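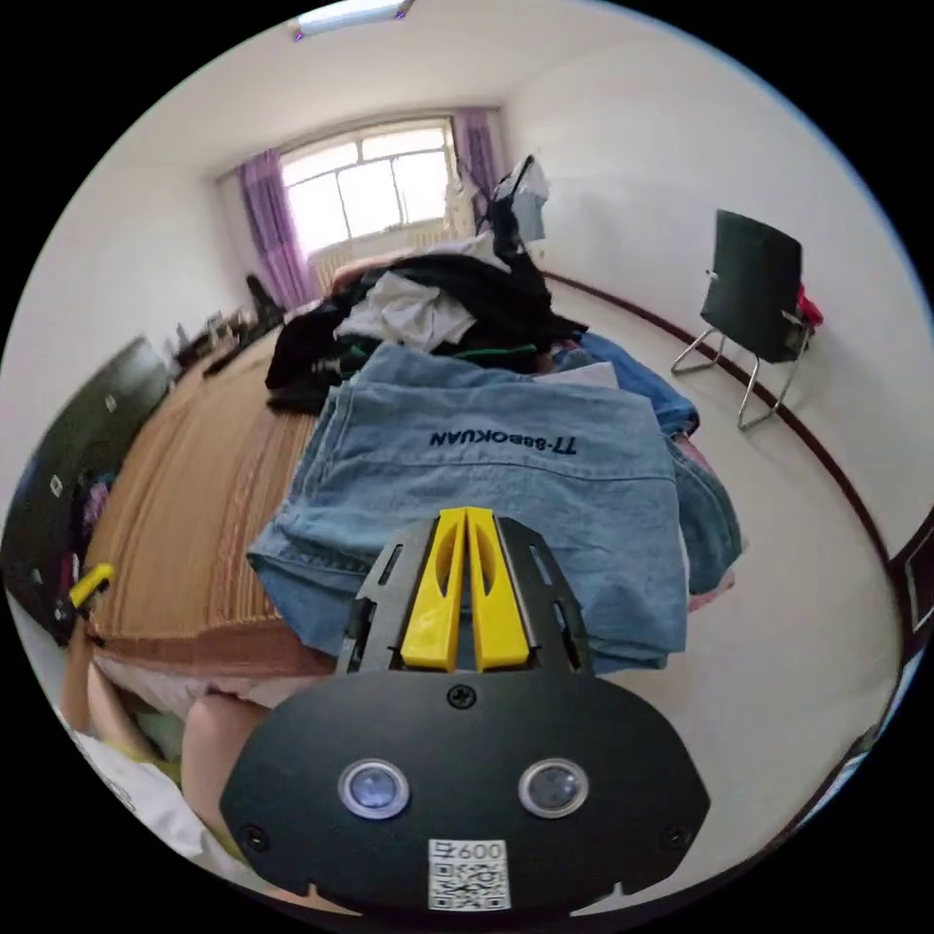

The yellow-fingered gripper at work beside a stack of folded denim.

Does folding laundry by hand teach a robot to fold laundry?

The pitch from Stindine is simple enough. Give people a hand-held gripper, ask them to do their chores with it, and collect what it records. A robot arm fitted with the same kind of fingers is then supposed to learn the job from the recordings. The company calls the program Serra, and its update dated July 30, 2024 says the collection now covers 222 homes.

That sounds like a lot of homes. I'd like to know what's in them. A bedroom with a striped bedspread, a stack of jeans-blue denim and a heap of other clothes behind it is a fair test in one way: real laundry piles are messy, and lab tables are usually neat. I'll give Serra credit for going where the mess is. But the update lists homes and says very little about people, and people are where the skill comes from. If most of those hours came from a small number of patient folders, the system will learn how they fold, down to their bad habits.

Then there's the matter of what gets thrown away. Stindine told us it keeps a recording only if the garment ends up "in an acceptable state." Fine, but who decides, and what happens to the sleeve that slipped twice before it was caught? A machine that has only watched things go well has no idea what to do when they don't. Nulteck ran into this back in March with its own project, Diver, which was trained on 140 hours of tidy towel folding and then stalled on any towel that came in with a corner tucked under. Nulteck has since gone back and started keeping the failed tries.

I also wonder about the tool. Two slotted fingers are fine for picking up the edge of a pair of jeans. Most of us fold with two whole hands, a forearm and sometimes our chin, and a person holding a gripper has to give up a good part of that. So the examples show how someone folds with a gripper, slowly, after a bit of practice. Stindine says that is the point, and maybe it is. It still leaves open whether the slow way is one anybody would want to wait for at home.

The update promises results on 9 kinds of garment, with a first round of robot trials to follow. We asked whether any of the trial homes would be new to the system. The answer was that 2 would be. Out of 222, I was hoping for more, and I've asked to see the full list of failures along with the success rate. We'll print both if they come.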